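Notebook – block pushing, Lostandale bench
March, started 8.40

Carrying on from the last entry. Aim for today is more examples with typed instructions, fewer of the free play ones. We have 1000 free play episodes on disk already and the model is good at wandering about and not much else. It moves blocks nicely. It does not move the block you asked for.

Machine on, homed twice. First homing gave a height that looked wrong so did it again and it was fine. Didn't chase it. If it happens again somebody please write down the number before re-homing, I didn't.

Checked the time stamps between the camera stream and the joint log before anything else, after the mess last month. Offset small and steady over ten minutes. Good enough. The check script is in the Gristilance folder, run it with the arm still or it complains.

9.15. Settings for the session:
– speed limit left at the lower value
– finger height fixed, no vertical control for the operator
– episode ends on button press or time out
– instruction text saved at the start, not the end (see below)

The last one matters. In the old batch the operator did the move and then wrote what they had done. Reads fine but the sentences drift towards whatever was easy. Lots of "push the block a bit to the left". Hardly any that say where it should end up compared with another block. New way: sentence comes up first, operator does it or presses skip. Skips get kept with the sentence so we can see what people avoid.

9.50. First run of sentences was too long. "Move the yellow heart so that it is further from the yellow hexagon than the blue triangle is" – read it three times and still got it wrong. Cut everything over one clause. Bastau list has the short ones, use that, ignore the file with the similar name next to it.

10.30. Going better. Pushing with a round finger is a knack, if you come in off centre the block just spins round and slides off to the side. Corners are worse than flats. Stars are horrible, they catch. Cylinders roll off line unless you go dead slow. I keep wanting to slow down right before contact and I think thats fine to leave in the data, the model ought to slow down there too.

Did a set of separating moves. Start with things bunched up, ask for one of them out. These are the ones the model fails most, it shoves the whole lot across the board as one lump. Worth having lots.

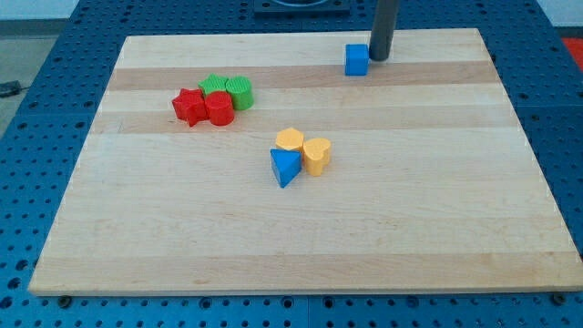 Bunched starts are what I want the bulk of the afternoon to be. The free play set has next to none, people naturally push things apart and then keep them apart, so the model has hardly met two blocks touching. Two kinds wanted: same shapes in mixed colours, and mixed shapes in the same colour. With both stars and both cylinders packed together, red and green, a sentence like "push the star towards the middle" is useless, it has to say the colour. The yellow heart up against the hexagon is the other way round, saying "yellow" gets you nowhere and the shape word does the work. The blue cube with the finger right by its corner is a corner start, which I've been putting off. Do more of them. Tag them CS in the notes field so they can be pulled out later.

Word list needs sorting before anyone else types anything. Seen so far for the same block: prism, triangle, wedge, blue triangle thing. I don't mind variety, the model needs to cope with it, but it should be on purpose and spread evenly. At the moment one operator = one word and it'll learn the operator. Suggest we rotate the sheets.

11.45. Stopped. Disk warning. The recorder was saving full size pictures as well as the small ones, 600 episodes' worth. Turned off the full size for now. Have NOT deleted the old ones, ask before doing that, Eglītis might want them for the tracking work.

12.10. Quick go with the current model while the copy ran. Same arm, same speed, typed the sentences in by hand. Rough impressions, no scoring:
– single block, open space: goes to the right block nearly every time
– named block inside a bunch: heads for the bunch, picks a side, pushes
– "towards" is understood, "away from" is not, it does the same thing for both
– after a miss it doesn't go round and try again, just keeps leaning in the same direction

Last point is our fault I think. Operators who miss press the button and start over, so there is barely any recovery in the data. From now on: if you miss, DON'T end the episode. Back off, go round, finish the job. Only skip if a block is right off the board.

13.30. Back on. 4 restarts because the pad went to sleep. Changed the time out in its settings, should hold now.

14.20. Tried having a second person read the sentence aloud so the operator can keep their eyes on the board. Much faster and far fewer skips. Downside is it needs two of us. Could the computer just say it? Cheap speaker would do. Put on the list.

Noticed I always approach from the near side becuase that's where I stand. Made myself do a stretch from the far side and it felt clumsy, several spins in a row. Left them in. Should probably plot the contact directions for the whole set, bet it's badly lopsided.

15.40. Count at close is about 700 for the new batch including skips. Haven't gone through them. A few near the start have the long sentences and want throwing out or relabelling, they're all before the 9.50 mark so easy to find.

For next time:
– contact direction plot
– sheet rotation, agree the words first
– corner starts, at least a full block of time on them
– more "away from"
– speaker
– find out what's going on with the homing
– pull the skips and read them, all of them, before making a new list

Copy to Gristilance drive started 15.55, leave the machine on overnight.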